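Wanted: People Who Load Dishwashers (Badly, Well, or With Opinions)
Call for participants, Govavel Household Habits Project

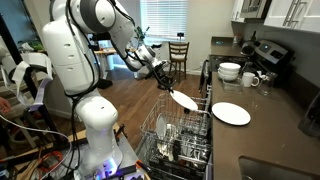 Every household has one person who loads the dishwasher and one person who waits until the first has left the kitchen and then loads it again. We would like to meet both of you. Ideally you will not arrive in the same car.

Govavel is putting together a plain-language guide to the domestic dishwasher, to be handed out to new tenants by the property firm Jernuvex. The old guide ran to 17 pages and was written by someone who had clearly never owned a cereal bowl. It recommended placing items "in the appropriate area." Tenants have since placed items in every area, including a few we had to look up.

So this June we are recruiting 100 people to come and load a dishwasher while we take notes. That is the whole job.

What you'll be doing

You will spend one session in our test kitchen, which is an ordinary home kitchen with a wood floor, a dark speckled countertop and a dishwasher tucked under it. The dishes are the usual suspects: white plates, bowls, a mug, things made of glass that you won't notice until your elbow does. You put them in the racks the way you would at home. Then we add a few more dishes and you do it again. The second load is where the personalities come out.

After that we sit down with coffee and ask you some questions. Do you rinse? Who taught you to rinse? Which way do your plates face, and have you ever ended a visit early over it? Do bowls belong up top or down below? We have no official position on bowls. Kwesi Tetteh, who runs the sessions, has a strong unofficial one and has been asked to keep it to himself until you've finished your coffee.

You will also be asked to unload. We realize this is the part everyone hates, and we have priced it in.

Who we're looking for

Adults of any age who wash dishes in a home at least a few times a week. You don't need to own a dishwasher. In fact we're short on people who have always washed by hand, so if you've been standing at the sink for thirty years feeling quietly superior, please get in touch.

We would also like to hear from:

People who share a kitchen with roommates and still speak to them.
Parents of teenagers, and teenagers eighteen and over, who may wish to give their own account.
Left-handed people, who tell us racks are designed against them.
Anyone who has read the manual that came with the machine. We've had one applicant so far and would like a second opinion.

Please don't apply if you sell, repair or design kitchen appliances for a living. You know too much, and the last one wouldn't stop talking about spray arms.

You should be comfortable standing, bending and reaching into a low rack. If bending is a problem, tell us when you apply. We have a few sessions set aside for people who load from a seat or a stool, and their advice will get its own section in the guide.

Time and pay

Sessions last two hours, either at 9:30 in the morning or at 6 in the evening. Pay is $215, which works out to more per plate than any of us made as students. Couples and roommates who apply together are paid separately and scheduled separately. This rule was Kobina Lamptey's idea after the pilot, and he'd rather not go into it.

Parking is free behind the building. The bus stops across the street. There is a vending machine, but it only really does crackers.

How to apply

Send a short note to Kobina Lamptey at the Govavel front desk with your name, a daytime phone number and your answer to this question: where do you put the big wooden spoon? A sentence is plenty. Some of the replies have run past 400 words and we did read them, but it took a while.

Tell us which session time suits you and whether you have any allergies to dish detergent. Applications stay open until the places are filled. If you're picked, Kobina will call to set a time, and if you miss the call he'll leave a message and try once more the following morning.

Wear shoes you don't mind getting splashed. Aprons are provided, and you may not keep the apron.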